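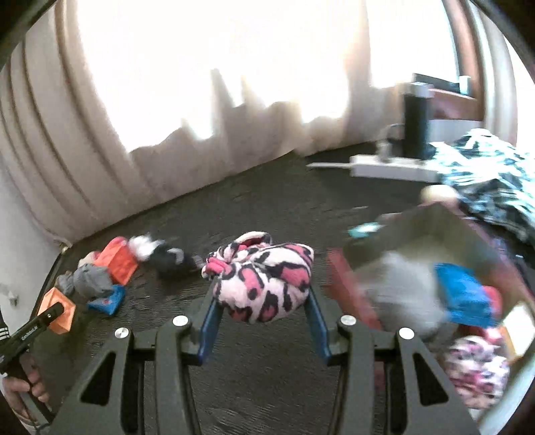

# Recording a sorting task with the hand-held gripper

These notes are for new members of the Voltenley robotics club who will record demonstrations for the sock and cloth sorting project. Eyerusalem Gashaw wrote the first version in March, and I rewrote it after our second group of students asked many of the same questions. Please read all of it before your first session.

## Before you start

You need the gripper, one open box, and a mixed set of small items: socks, small cloths, and a few hard blocks. We keep the blocks in the set so that the model learns to leave some things on the floor.

1. Charge the gripper and check that the bolts on top are tight. Use the small hex key, and stop when you feel resistance.
2. Wipe the blue finger pads with a dry cloth. Dust from the carpet makes them slippery.
3. Put the box on the right side and the items on the left. Leave an open piece of carpet between them.
4. Spread the items by hand. They should be close together, but you must be able to reach each one without pushing its neighbor.

A room with curtains is good for this work. If the sun is strong, close them. Last term we lost 16 recordings to overexposure in the Sivel room, where the curtains were left open during the whole afternoon.

## Picking up a soft item

Soft items are harder than blocks. A sock lying flat gives the fingers almost nothing to hold, so do it like this:

1. Bring the open fingers down over the middle of the item until the tips touch the carpet.
2. Close slowly. The fabric should gather into a bundle between the pads.
3. Wait one second, then lift straight up.
4. Keep the item in view of the camera while you move it toward the box. In our setup the bundle stays near the middle of the picture, above the fingers' base, and the box is visible on the right.
5. Lower it inside the walls of the box and open the fingers fully.

Do not throw the item, and do not help with your free hand. If it falls on the way, pick it up again from where it landed and continue. We keep these recordings – they are useful for training.

## Items that come in pairs

When two items have the same pattern, put both in the same box. For example, if one leopard-print piece is already in the lower right corner, the second one should go in too. It does not have to lie on top of the first.

Tetteh Sowah asked if the pair must be recorded one directly after the other. No, other items may come between them.

## Saving your work

Give each recording a name with your initials and the task number, then copy the folder to the Asamoah drive before you leave. Our set has 2,926 recordings now, and 334 of them are from the beginners' group.

Mark a recording as "bad" only in these cases:

- the camera was covered
- the gripper lost power
- the item left the picture for more than nine seconds

A slow or clumsy grasp is not bad. Please do not delete anything from the drive, even your own files. Write the name in the shared sheet and I will check it in the evening.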